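Why Is Plush So Soft?
By Sânziana Chiriac
April 23, 2019
Print | E-mail this page
14 comments | 6 shares

I have a bear called Grecu. He is older than my car and he has one ear and a half, and I still pat him every time I walk past the shelf. Why does patting him feel so nice? I wanted to know, so I started asking people who make cloth, and now I'm going to tell you!

Look at your T-shirt. It's made of threads that go over and under each other, or loop through each other, and they all lie pretty flat. Plush has those threads too, on the back. But it also has lots and lots of tiny threads that stand straight up, like grass in a lawn. The standing-up part has a name. It's called the pile.

Short pile feels like a peach. Long pile feels like a shaggy dog.
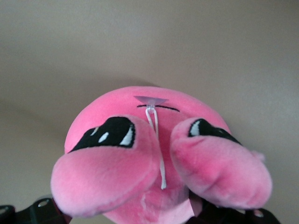
VIRNITZ, September. I took the bus to a little cloth mill (it was 16 stops, I had a sandwich) to see how the lawn gets grown. The machine is as long as a classroom and so loud that everybody wears ear covers. It makes two cloths at once, one on top of the other, with threads running up and down between them like the filling in a sandwich. Then a very sharp blade slides through the middle and snip, you get two fuzzy cloths! I asked to see it again and they let me.

Try this at home. Find something plush and stroke it one way, then the other way. One way feels smooth and the other way feels a bit grumpy, doesn't it? The color might change too. The threads are leaning, and when you push them over, the light bounces off them differently. You can draw a face with your finger and then wipe it away.

And the softness? Each little thread is very thin, so it bends the second you touch it. A broom has bristles standing up too, but they're thick and stiff, and I don't want to hug a broom. Air gets stuck between the threads as well, and that helps keep your hands warm.

Next time I'll tell you about stuffing. Grecu has about 200 grams of it, and I had to weigh him on the kitchen scale, and he was very good about it.

Print | E-mail this page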